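My first real winter beer, and a long way to get it

15 October 2023
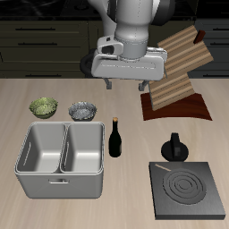 Counter, cutting board stand and the dark cabinets behind.

I grew up in a family where beer was something for football evenings. It was cold, it was yellow, and we did not discuss it. When I moved here for work, my colleague Ikechukwu Wike asked me which styles I like, and I answered "the normal one." He laughed for a long time, and after that he decided to educate me.

This post is about the dark beer from Numeo, a small brewery in Plostance. I have wanted to write about it since February, when I drank it for the first time, but I am slow with writing in English and I check every sentence two times. Now the evenings are getting cold again and I bought my first bottles of the season, so I have no more excuse.

Plostance is not easy to reach without a car. In February we took the train to Ronance and then a bus which goes every two hours. We missed the first one, of course, and waited in a bakery where they sold a very good bread with caraway. Ikechukwu ate most of it. When we arrived, the taproom was already open and there was one free table, close to the door, so every new guest brought us some cold air.

They had four beers on tap. I tried a pale lager, which was clean and a little bit sweet, and I would be happy with it on any summer day. Ikechukwu had a sour beer with plums. I took one sip from his glass and gave it back. I know many people love sour beers and I respect them, but for me it is like drinking salad dressing. Maybe in some years I will change my mind.

Then I ordered the dark one. The woman who served us was Ilaria Mazza, and she is also one of the people who brew it. She told me to leave the glass alone for ten minutes before drinking. I thought it was a strange advice, because all my life I was told that warm beer is bad beer. But I waited, and I am glad. At first I could smell almost only coffee. After the ten minutes there was also dried fig, and something like the crust of dark bread. The taste was bitter at the end but not too much, and it was lighter in the mouth than I expected from the color.

I asked Ilaria how they make it. I did not understand everything, so please do not take this paragraph as a lesson. What I understood is that only a small part of the grain is roasted very dark, and that they let the beer rest for 30 days more than the lager. She said the first version, which they called Caputo after the street where they used to brew, was too smoky and they poured a lot of it away. The recipe they have now is the 3rd one.

Now to the bottles I bought this week. The shop near my office had them on the lowest shelf, behind the cider, and I almost walked past. My bottle has the number 179 written on the label by hand. I don't know if this is a batch or just the number of the bottle.

I drank it at home with a piece of hard cheese and some walnuts. I took it out of the fridge, I waited, and I compared it with my notes from February. The coffee smell is weaker this year, I think, and the fig is stronger. The bubbles are smaller too. I cannot say if it is a better beer, but I finished the glass faster than I planned.

One thing I did not like is the price. It went up since the winter, and for a bottle of this size it is too much to drink every week. For me it will be a beer for a slow evening with a friend.

Ikechukwu says the next lesson is wheat beer. He also says that I must pay for the bread this time. If you know a good place for wheat beer which I can reach by train, please write it in the comments.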